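カプセル式エスプレッソマシンの日常清掃と湯通しの手順

最終更新:8/22/18

レバー式のカプセルマシンを対象に、抽出後の片付けと週ごとの手入れをまとめる。操作の名称や洗浄剤の可否は機種により異なるため、取扱説明書の記載を優先すること。

用意するもの
・受け用の耐熱グラス(200 ml以上)
・中性洗剤、やわらかいスポンジ
・乾いた布 2枚
・部品を仮置きするトレー

1. カプセルの排出
レバーを上げ、使用済みカプセルを排出する。抽出直後は内部が高温のため、レバーを途中で止めない。排出後、レバーを完全に戻す。

2. 湯通し
水タンクに新しい水を入れ、カプセルなしで抽出ボタンを押す。最初の湯には前回のコーヒーが混じる。色が出なくなるまで繰り返し、受けた湯は捨てる。通常は最大200 mlで足りる。

3. 電源を切る
電源プラグを抜き、本体が冷めるまで待つ。以降の作業はすべてこの状態で行う。

4. ドリップトレイの洗浄
グラスを外し、格子とトレイを手前に引き出す。格子の溝に残った粉は、ぬるま湯に11分浸してからスポンジで落とす。研磨剤入りのスポンジは使用しない。

5. 抽出口の拭き取り
湿らせた布で先端を拭き、続けて乾いた布で水分を取る。クロムめっきの部分は水滴の跡が残りやすい。レバーの裏側も同様に拭く。

6. 水タンク
蓋を外し、残水を捨てる。内側を中性洗剤で洗い、十分にすすぐ。蓋の裏は乾きにくいので、本体とは別に伏せて乾かす。再装着の際は、底の弁が奥まで入っていることを確認する。

7. 配置
本体は水平な台に置き、タンクを抜き差しできる余裕を後方に取る。トレーは本体の左に置くと、抽出口から外したグラスを移しやすい。
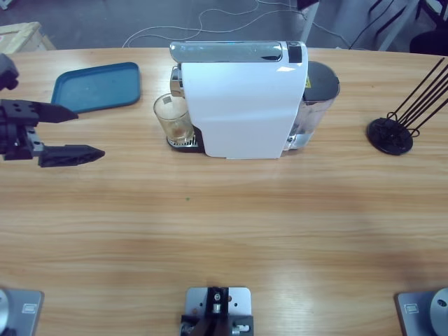 白い本体とドリップトレイ上のグラス。左は青緑色のトレー。グラスの底に茶色いコーヒーが少し残っている。

石灰分の除去
湯の出が細くなった場合は除去剤を使う。当方では水1000 mlに対し「Prondis」1袋を溶かし、半量を通したところで一度止めて、しばらく置いてから残りを通している。終了後はタンクを洗い、満水で2回湯通しする。酢は臭いがゴム部品に残るため使わない。

長期間使用しない場合
12月の休業前など、長く止めるときは配管内の水を抜く。タンクを空にした状態での排水操作は機種ごとに異なる。再開時は手順2から行う。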